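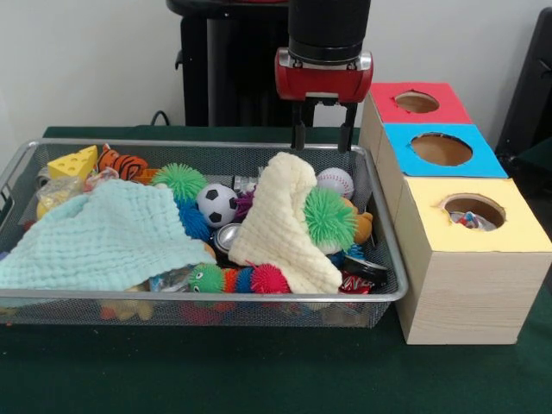

Sorting out my aunt's house in Wustgate, first batch of notes. I've had a few people ask how we're getting through it, so I'll put it all in one thread. The first thing we settled was that toys don't get mixed in with anything else. They go in a wire basket like this one, cloths and all, and they stay there until the cousins with kids have had a look. A white baseball counts as a toy. We had a discussion over that.

Order of rooms so far: hall, kitchen, back bedroom. I'd do the kitchen last if I had it to do over. You still need to make coffee and eat lunch, and by the second morning we had given away every mug.

Paper is the slow part. She kept utility bills going back to when the company was still called Mockus. I went through 200 envelopes in one sitting and kept four. Two were letters from Ojārs Priedītis, who boarded with her one winter and wrote every March after that. Those are going to my mother.

Don't shred anything until you've checked for cash. We found $78 inside a seed catalog.

Prices, for anyone wondering. The Traletti sewing machine has been listed at $200 for two weeks and I've had one email. The dining table went the first evening for less than I wanted. Plain furniture moves if you'll help carry it. China doesn't move at all.

Kenji Holloway lent us his van and wouldn't take gas money. If you need a fence built in Wustgate, call him.

Books: the library sale takes up to two boxes per person per visit, hardcovers only. Paperbacks went to the laundromat on Dorkik Street, where they have a shelf. Encyclopedias are still in the garage. If anybody wants a full set minus volume 9, write to me.

Attic is next. I've been up there once with a flashlight and counted three trunks, all locked. My uncle thinks the keys are in the button tin, and I sold the button tin.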